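Thread on setting a table for a long meal, from someone who has done it in rented rooms for years. 19/10/2021

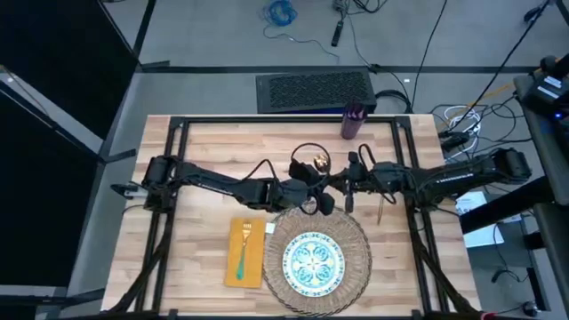 Butcher-block top, light and reddish-brown strips.

1/ Start with the menu. If there's no soup, don't put out a soup spoon. Most crowded tables I see are crowded with things the food never needed.

2/ My first big one was a harvest supper at Maddocks. I put out every fork we had. Efa Gough walked down the row behind me and took half of them back to the kitchen. She was right.

3/ Forks left, knife and spoon right, blade toward the plate. Work from the outside in. You can learn that in a minute and it covers nearly every dinner you'll ever host.

4/ Cloth or no cloth? I go without on a good wood top. Crumbs brush off, and you don't spend the next morning ironing. Oil the wood a few days ahead so it doesn't come off on sleeves.

5/ Napkins. I bought a stack of cotton ones from Olar years ago and they're still going. Wash them warm, pull them flat while damp, fold in thirds. I gave up on fancy folds – people just shake them out.

6/ Glasses go above the knife. Water first, wine to the right of it. If elbow room is tight, skip the second glass and pour wine when people ask.

7/ Candles low or not at all. Ynyr Nicholas and I once ate a whole meal at Jarnent leaning sideways to talk around a candlestick.

8/ Someone asked about chairs. Leave enough room that a person can get up without the neighbor moving. If you can't, invite 2 fewer people.

9/ Set up the night before if the room is yours. Turn the glasses upside down and lay a clean sheet over everything. Salt and butter go out last.

10/ Next big meal is in November, 11 of us, one long table. I still need to find a serving dish that fits the squash.

11/ Forgot bread plates. Upper left, above the forks. I leave them off for family.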